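About Firkinero Press

Firkinero Press is a letterpress shop and teaching workshop in the town of Ocampo. We print from metal type and wood type, we repair and adjust small presses for other printers, and we run classes for people who want to learn to set type by hand.

How we started

The shop began as a one-press operation in a rented garage. The press was a 10x15 platen jobber that had been sitting in a barn, with a cracked treadle hook and no rollers. Getting it back into running order took most of a year. By then other people with presses in barns had started to call, and repair work has been part of the business ever since. We moved to our present building on Isimby Street in March, after the floor there had been reinforced to carry the weight of the type cabinets.

What we have

The composing room holds 230 cases of foundry type, mostly book faces from 8 to 24 point, along with 38 fonts of wood type in larger sizes. The catalog of faces is kept in a binder by the door, and visitors are welcome to look through it. The pressroom has two platen presses, a flatbed cylinder proof press and a tabletop press used mainly for classes. We also keep a paper cutter, a foil stamping machine and a small router for planing cuts to type height.

Much of our ornament collection came to us through Fundier, a trade typesetting house that closed its metal department and sold off the contents. It includes borders, corner pieces and a good range of stock cuts for grocers and seed companies. 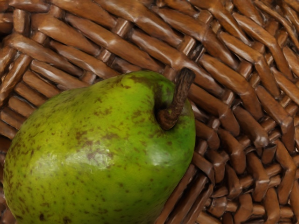
Printing for customers

We take orders for business cards, invitations, bookplates, labels and short pamphlets. The usual maximum run is 1,000 impressions per color. Longer jobs can be done but need to be scheduled well ahead. Customers may bring their own paper, provided we can test a few sheets first. Proofs are pulled on the actual stock and must be signed before we print.

Press repair

We recast and true rollers cores, replace bearings and bushings, make gripper bars and chase hooks, and reset impression on platen presses. Work on Linotype and Monotype machines is outside what we do. Most repairs are done in our shop, though we will travel for presses too heavy to move. Please send the maker's name, the serial number and the chase size when you write.

Classes

The basic class covers the parts of the case, setting and justifying a line, lockup, makeready and cleanup. It runs for six evenings. Students who finish it can rent time on the proof press and the tabletop press. The platen presses are open only to renters who have also taken the safety session. Long hair must be tied back and loose sleeves are not allowed in the pressroom.

Visiting

The shop is open by appointment. Parking is behind the building and the entrance is up the loading ramp. Donations of type are accepted if the cases have been kept dry, but we no longer have space for cabinets.

Page last updated 6/23/22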